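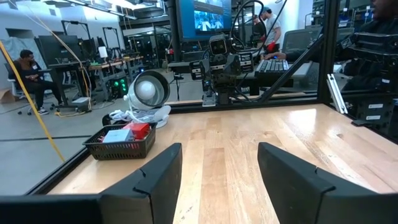
Le protocole de Brerncombe prévoyait que le bras restât immobile entre deux essais, doigts ouverts, aussi longtemps que la commission n'avait pas rendu son avis. La commission siégeait à l'étage. Elle avait reçu le rapport préliminaire, en avait accusé réception et demandait désormais que fût établi, par écrit, ce que la méthode Drorolon entendait par le mot « hésitation ». La rédactrice du rapport redescendit donc dans la salle d'essais, prit place à un bureau d'où l'on apercevait la table de bois clair et chercha une définition. Le panier noir se trouvait sur la gauche du plateau, avec sa boîte blanche et sa boîte rouge qui dépassaient du bord. Pour la méthode, ces deux boîtes constituaient une question, et l'hésitation était le temps que la machine mettait à y répondre.

Elle écrivit cette phrase, puis la supprima. Une commission n'accepte pas qu'une boîte soit une question.

La campagne comptait 1336 essais. Dans chacun d'eux, le bras recevait la consigne de saisir l'une des deux boîtes, sans que la consigne précisât laquelle. Le modèle de Plondska, employé jusqu'alors, choisissait toujours la plus proche et la choisissait aussitôt. Le modèle Drorolon, entraîné à partir des mêmes démonstrations, mais auquel on avait laissé la faculté de différer son geste, s'arrêtait parfois au-dessus du panier. L'arrêt durait quatre secondes, jamais davantage, la limite ayant été inscrite dans le programme. Après quoi la pince descendait.

Le résultat tenait en un tableau. Les essais précédés d'un arrêt aboutissaient plus souvent que les autres. Le service de métrologie avait vérifié les horloges, remplacé un câble, recommencé. Le tableau n'avait pas bougé.

Il restait à dire pourquoi, et le chapitre cinq, réservé à cet usage, ne contenait encore que son titre.

La rédactrice avait relu les travaux de l'Institut Ladefoged, qui proposait de parler de « latence utile ». L'expression était correcte. Elle figurait déjà dans la version soumise en juin de l'année précédente, et la commission l'avait alors jugée insuffisante, au motif qu'elle décrivait l'effet et laissait la cause en suspens. Une note marginale, tracée au crayon par une main que le secrétariat n'avait pas su identifier, ajoutait : « Attend-elle quelque chose ? »

Cette note n'appelait pas de réponse réglementaire. Elle avait néanmoins été numérisée avec le reste, paginée, versée au dossier, et se trouvait par conséquent soumise à l'obligation de réponse.

Vers la fin de l'après-midi, la rédactrice demanda l'ouverture d'une séance hors campagne. L'opérateur lança la consigne. Le bras s'éleva, se plaça au-dessus du panier et s'arrêta. Elle compta à voix basse. À deux, elle s'aperçut qu'elle retenait son souffle ; à quatre, la pince descendit sur la boîte rouge, la souleva, la reposa. L'opérateur inscrivit le succès, puis l'heure, puis la mention « sans valeur statistique », ainsi que le voulait l'usage.

– Encore une fois ? demanda-t-il.

Elle fit signe que non.

Le chapitre fut transmis le soir même. Il énonçait que l'hésitation désignait, au sens du présent rapport, l'intervalle pendant lequel plusieurs gestes demeurent possibles, et que la mesure de cet intervalle n'emportait aucune conclusion quant à sa nature. Au sujet de la note marginale, la rédactrice avait écrit trois lignes, puis n'en avait conservé qu'une : les auteurs ne disposent pas, à ce jour, d'un instrument permettant de l'établir.

La commission approuva le chapitre sans observation. Elle demanda seulement que la limite de quatre secondes fût levée pour la campagne suivante – à titre exploratoire – et que l'on désignât quelqu'un pour rester dans la salle aussi longtemps que durerait l'arrêt.

La rédactrice posa sa candidature par la voie hiérarchique.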